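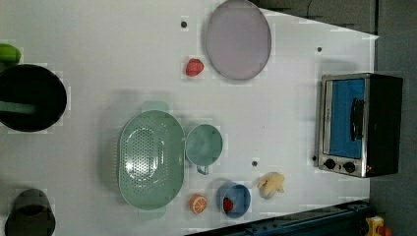

Tivo gripper kit, three months in: good hardware, poor fault handling

I bought the Tivo two-finger gripper kit in March for a tabletop setup with toy kitchen things. The task is pick and place: strawberry into the bowl, banana onto the plate, cup next to the colander. The arm was already here, so this review covers only the gripper, its controller box and the Pan software that comes with them. I paid 400 dollars from the Bandville online store.

Mounting was easy. The bolts fit the wrist plate, the cable is long enough, and the Pan setup screens had the fingers opening and closing before lunch. Rubber pads come installed. They hold the small round toys well and the flat orange slice badly, which I expected.

The fault showed up in the second week. The gripper closed on the toaster oven's door handle, stalled, and the controller reported "grip complete" instead of a stall. The arm went on to its next move with the fingers still clamped and dragged the oven sideways until I hit the stop button. The oven was fine. One finger pad tore and the left finger no longer closed straight.

I tried to repeat it with the oven unplugged and the arm at 10 percent speed. With the force limit at 90 it happened on most tries. At 75 I couldn't get it to happen, but at that setting the colander slips out of the fingers when it is picked up by the tab.

There is also a problem with the stop input. Pressing stop halts the arm, but the fingers keep their force until you release them in Pan. The manual mentions this in one line near the back. If a hand were caught, you would need to reach the keyboard first. I have added a switch that cuts gripper power, and I keep my hands off the table while it runs.

Support sent a new finger in June and said a firmware fix was coming. It hasn't arrived. The older Grorholm gripper I used before is slower and louder, but it reports a stall as a stall.

Three stars out of five. Fine for light objects at low force. I would not use it on doors or handles until the firmware is fixed.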